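4.3 線状物の引っ掛かりによる保護停止

本節では、かご間の移し替え作業で生じた停止事象のうち、ケーブル類の把持に関わるものを扱う。試行は全408回で、保護停止に至ったのは199回であった。停止の内訳を制御ログの力覚値と手首カメラの画像から分類したところ、最も多かったのは把持対象そのものの取りこぼしではなく、持ち上げ後にケーブルの一部がかごの縁または壁面の孔に掛かり、引張力が閾値を超えた事例である。以下、これを事象Aと呼ぶ。

事象Aの経過はほぼ共通している。指先の閉動作は正常に完了し、把持判定も成立する。続く鉛直方向の引き上げで力覚センサの値が漸増し、ある高さで急峻に立ち上がる。コントローラDomexは本来この時点で下降動作に移るべきであるが、実際には上昇指令を保持したまま5 Nの閾値に達し、保護停止に入っていた。停止後も指は閉じた状態を維持するため、ケーブルには張力が残る。復帰操作を行う作業者が先に指を開放すると、弾性で戻ったケーブルの端部が手元に向かうおそれがあり、安全上の問題はむしろこの復帰過程にある。
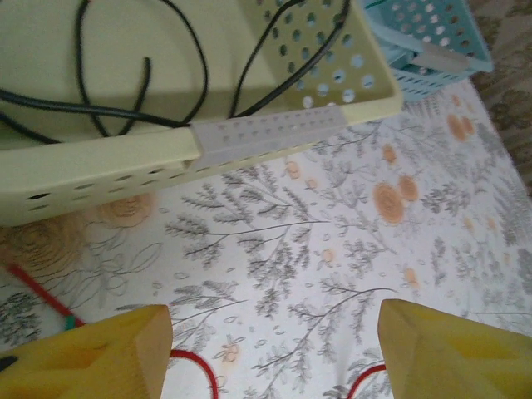 図7 手首カメラから見た作業領域。クリーム色の有孔かごの中に黒色の細いケーブルがある。

原因の第一は、把持点の選択方法にある。把持計画モジュールComusは、対象を単一の剛体とみなして輪郭の重心付近に把持点を置く。ループ状に重なったケーブルでは、この点が複数の線の交差部に一致しやすく、意図しない線を同時に挟み込む結果となる。図7のようにケーブルがかごの内側で幾重にも曲がり、一部が手前の縁に寄っている配置では、重心付近を持ち上げても端部の挙動は拘束されない。先端が鉤状に曲がっている場合には、孔や縁に掛かる可能性がさらに高まると考えられる。

第二の原因は、有孔壁面の取り扱いである。衝突判定に用いたかごのモデルは壁面を平滑な板で近似しており、孔は表現されていない。このため、計画段階では線状物と壁面との係合が評価の対象にならない。縁の途中に取り付く半透明の部材も同様に省略されていた。透光性の部材は深度計測で欠測となりやすく、認識結果から補うことも困難であった。

第三に、力覚値の監視周期が不十分であった。旧版の監視処理は移動平均を介して値を参照しており、立ち上がりの検出に遅れが生じる。Fjeldは記録データの再生試験により、平均化を外した場合には閾値到達前に上昇を中断できる事例が多いことを確認した。ただし、この変更のみでは指の振動を引っ掛かりと誤認する事例が増えるため、単独での採用は見送った。

以上を踏まえ、次の2点を変更した。まず、引き上げの初期に約20 mmの低速区間を設け、力の増分が連続して正となる場合は上昇を取りやめて元の高さまで戻す。戻した後に指を開き、把持点を再計算する。次に、保護停止後の復帰手順を改め、教示装置Tornarから張力の解放を確認するまで指の開放指令を受け付けないものとした。張力の解放はアームを低速で下降させて行い、作業者は可動範囲の外で待機する。

なお、把持点の再計算が同じ交差部を選び続け、上昇と下降を反復する事例は変更後も残った。Economouの提案により、直前に失敗した点の近傍を候補から除外する処理を試験的に加えたが、除外半径の設定はケーブルの太さに依存し、一般的な値は得られていない。この点は5.2節で改めて検討する。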